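Most advice on descaling an espresso machine was written by people who sell descaler. I sell nothing. I have a Prado two-cup machine that I bought used in January from a man named Craig Jardine, who told me it had been "looked after." The first time I ran it, the water came out in the color and quantity of a light cold.

What follows is how I brought it back, and how I've kept it going since. It should work for most small home machines with a boiler and a removable tank. If yours has a manual that disagrees with me, believe the manual.

## What you need

- Citric acid powder, food grade, from the canning aisle
- A kitchen scale
- A bowl or jug that holds more than your tank does
- A small stiff brush (a retired toothbrush is fine, provided everyone in the house knows it's retired)
- A stubby screwdriver, if your shower screen is held on by a screw
- An hour when no one will ask you for coffee

You can use a branded descaler instead. My neighbor Pierina Bortolotti swears by one that costs four times as much and smells like a swimming pool. Her machine is fine. So is mine.

Don't use vinegar. It does dissolve scale, slowly, and then it moves in. I tried it once on an older machine and drank salad dressing until spring.

## Find out how bad it is

Put an empty measuring cup under the group head with no portafilter in place. Run the pump for 60 seconds and see how much water you get. Write the number on a bit of tape and stick it under the machine. You'll want it later, and you will not remember it, whatever you think now.

If you get a decent steady stream, you're doing maintenance. If you get a dribble, you're doing a rescue, and you should plan on going through the soak twice. If you get nothing at all, check that the tank is pushed all the way in before you despair. I despaired for a full evening first.

## Mix the solution

Weigh out 20 grams of citric acid for each liter of water. Warm water helps it dissolve. Stir until you can't see any grains, then stir a bit more, because the grains you can't see are the ones that will sit in the intake tube.

Take out any water filter that lives in the tank. I left mine in the first time. It did an excellent job of filtering the citric acid.

## Run and soak

1. Turn the machine off and let it cool down completely.
2. Fill the tank with the solution.
3. Turn the machine on and, before it's properly hot, run the pump until you've pulled one cup through the group head.
4. Open the steam wand over a jug and pull another cup through that. People skip the wand. The wand remembers.
5. Turn the machine off and walk away for 20 minutes.
6. Repeat steps 3 to 5 until the tank is nearly empty. Don't let the pump run dry. It makes a noise like a goose in a filing cabinet, and it isn't good for it.

What comes out may be cloudy, or greenish, or have flakes in it. A few flakes are fine. If it comes out distinctly blue, stop and rinse right away, as the acid may be working on brass or copper parts instead of scale.

## Clean the bits the acid doesn't reach

While the machine sits, take off the shower screen. Mine has one screw in the middle, which had not been turned since it left the factory. Calum Shearer, who fixes these things for a living, told me to put the screwdriver in the slot and give the handle one gentle tap to break the crust. He then watched me give it one ungentle tap and said nothing, for which I'm still grateful.

Scrub the screen on both sides. Brush the rubber gasket and the groove around it. Old coffee oil comes off in a brown paste that will make you think hard about everything you've drunk since you bought the machine.

Put it all back in the order it came off. Take a photo before you start if you're the kind of person who ends up with a spare washer.

## Rinse more than you think you should

Empty the tank, wash it, and fill it with plain water. Run the whole tank through, half from the group head and half from the wand. Then do it again. Two tanks is the minimum. I do three.

Now repeat the 60-second test and compare it with the tape. On the Prado I went from 90 milliliters to considerably more than the cup could hold, a result I recorded with a dishcloth.

Pull one shot and throw it away. Pull a second and taste it. If it's sharp and lemony, and your beans aren't supposed to be, rinse another tank. Once the taste is right, give the cups a wipe and set them out.
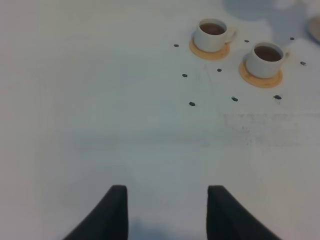

## How often to do this

It depends on your water. Mine is hard enough to stand a spoon in, so I descale every two months. If you're on soft water, twice a year is plenty. A pack of test strips costs less than a bag of beans and will settle the question faster than the internet, where I found one thread on the subject with 2,734 replies and no agreement on what a liter was.

Between descalings, flush a little water through after the last shot of the day, wipe the wand before the milk sets, and empty the tank if you're going away. Stale tank water is no treat, and your house sitter won't mention it. Mine, Magnus, simply switched to tea.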